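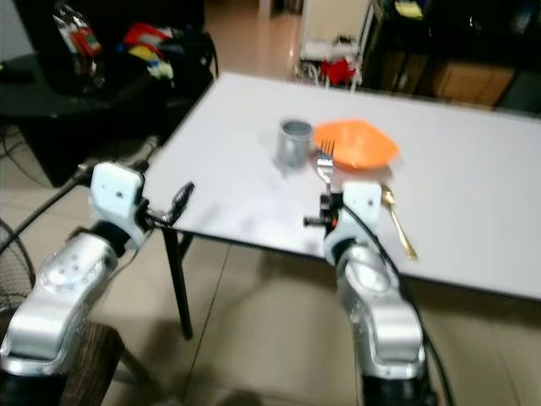 Caltstead's Friday supper club is back, July 15, 2022, and I for one can't wait! The hall kitchen has been shut since February while the new cooker went in (it took two goes to get it through the door, I'm told), and I've missed those suppers badly.

Sandrine Pons is cooking again, with Awuor Mrema on puddings, and there's room for 40 of us. It's bean stew or fish pie this time, then plum tart. I'm having the pie, and I may well ask for seconds.

Tickets are £15 from Tanguy's on the high street, and they were going fast when I popped in for mine. Doors open at half past six. Parking behind the Kadier building is free all evening, but please don't block the gate like last time!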